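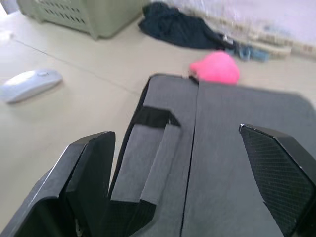 Open gripper above a pale floor

Savings after a move: a talk with a money counselor in Grendthorpe

The counselor has worked at the Khondokar credit office in Grendthorpe for 27 months. She asked me to leave out her name, so I do. We spoke in her office, between two clients.

I wanted to know which mistake she sees the most. "People move to a new apartment and they forget the old deposit," she said. "It is 900 dollars, and they do not write one letter to ask for it."

Her advice is to send the new address to the old landlord in writing and to keep a copy. Then she looks at the moving costs. One couple came to her from Zirkthorpe in February with 2,000 dollars on a credit card, all from the move. "They had savings, but they were afraid to touch them," she told me. "I asked, for what do you keep this money? The interest was eating it already."

They paid the card in 2 payments and began to save again, with a small transfer each payday.

I asked also about budget apps. She uses Cistov with some clients, but a paper notebook is fine for her. "If you open it every week, it is good. If you don't open it, I can't help you."

Before I left, she gave me a printed list of bills that should be changed to a new address. Car insurance was on the first line. I had moved in the fall and I had not changed mine.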